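Two grippers, one arm, one month

Since November I have been comparing two grippers in my simulator in the evenings. I do not own a real arm, so everything below is from simulation, and you should read my opinions with that in mind.

The first gripper is the Rinell, a simple parallel type. The second is the Manninen, with angular fingers on round pivots. I ran 300 attempts with each one, always with the same controller, which I wrote myself and named Flerken.

With small things the Rinell was better. It closes straight and it does not push the part away. With bigger things I changed my mind. The Manninen opens wide, and Flerken could be quite careless with the approach and still get a hold. Of 553 contact warnings in my log, most came from the Rinell touching the table.

The problem I did not expect was the camera. When a tall case with a handle stands at the front of the table, the outside view loses a good part of the gripper. The close view is fisheye and looks forward past the fingers, so you must get used to the curved lines – it took me 2 evenings.

The outside view first, then the close one:

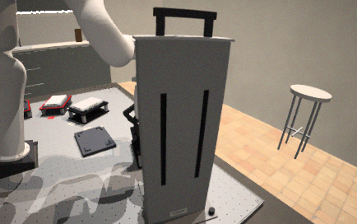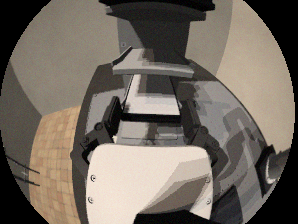 What I will change next

I want to move the outside camera higher and repeat the runs with the case. The Starnilwood forum has a thread on camera placement which I am still reading. I will also make Flerken slower in the last part of the approach.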